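Ticket 133 – Gripper stays open after reset in sim
Project: Stokent (student robotics club, Bundumside)
Status: Open
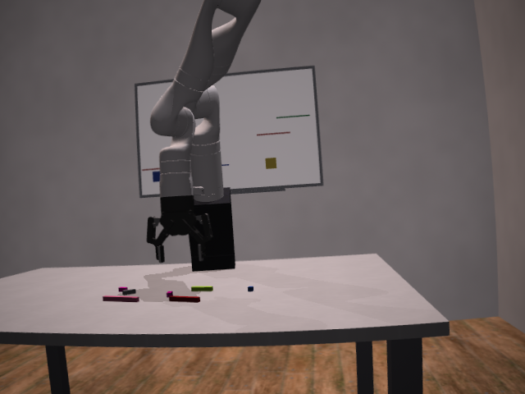
Reading time: 1 min

Opened Mon 28 July

Problem: In the sorting task, the arm goes to its start pose over the table with the gripper open. When the script sends the close command, the fingers don't move. No error in the console. The arm joints respond as normal.

Setup: Astov build from January, default table and the small colored blocks. Same task file we plan to use for the Correa round.

Tried so far:
Restarted the simulator. No change.
Sent the close command by hand from the console. Fingers closed right away, so the gripper model is fine.
Ran the script 20 times in a loop. It failed on some 7 of them, always on the first close after a reset.
Swapped in last term's task file. Same result.
Added a 5 second wait between the reset and the first command. No failures in the next 20 runs.

Notes: Looks like the gripper controller loads later than the arm controller, and anything sent before that is dropped. The wait works but it eats into our run time – we would like to check for a ready signal instead. The arm has one in its status message. We haven't found one for the gripper yet.

Next: Log the gripper status for the first few seconds after a reset and attach the output to this ticket. Leave the wait in the shared script until then.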